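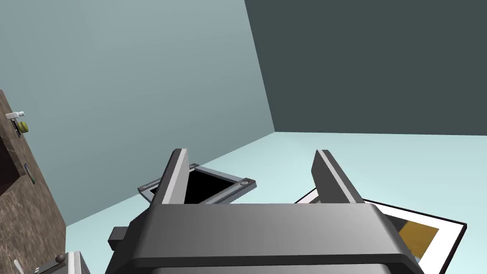

An Afternoon of Picking Things Up at Dakard

Field Notes > Visits > Brondareo

3 min read

Dakard's open day in Brondareo promised "hands-on gripper comparison," and I wore sensible shoes for it. The hands-on part was a chair, a monitor and a controller called the Cedska. Every gripper on offer that July afternoon lived in simulation. The shoes were wasted, but the coffee was real.

Rajeshwari Arumugam runs the demo room and does not oversell. She sat me down with the Kaimal, a parallel gripper with two plain fingers, and told me to drive it around the house for 10 minutes before touching anything. I touched something in the first one. She reset the scene without a word, which I gather she does a lot.
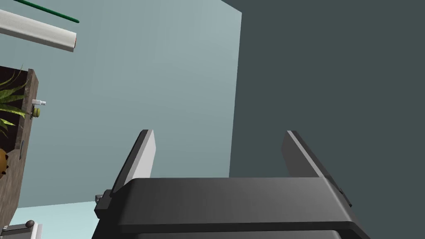
Kaimal view, fingers open, with a fern for company.

What you learn first is how much of your day will be spent looking at the gripper's own housing. The camera rides behind it, so the fingers are always in view and the thing you want is always somewhere past them. I spent a long time lining up beautifully with a wall.

The Cedska has a slider for travel speed, marked up to 100. Rajeshwari keeps it at 74 for visitors. I asked why 74 and she said that was where the complaints balanced out. At the low end, the wrist turns like a man looking for his glasses. At the top I lost track of which room I was in.
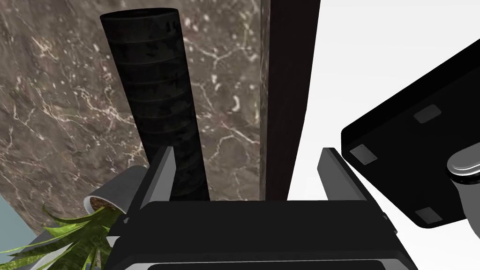

Tall ribbed tube behind the left finger, marble behind that.

Finger shape was the comparison I had come for. The Kaimal's flat plates were forgiving on boxes and hopeless, in my hands, on anything round. A second set with curved pads did better on mugs and then refused to let go of a spoon. Dakard says it has run nearly 3000 trial grasps across the two sets. My own contribution was smaller and will probably be left out of the averages.
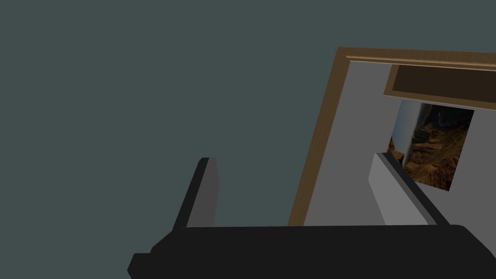
I also tried switching cameras halfway through a reach, on the theory that a side view would help with depth. It did, for the reach. Then I forgot which way was left and backed into a cabinet. Rajeshwari reached for the reset again.

I'd go back for the curved pads and another try at the spoon. Parking is behind the building and the sign for it faces the wrong way.

We use cookies to improve your visit. Accept | Manage preferences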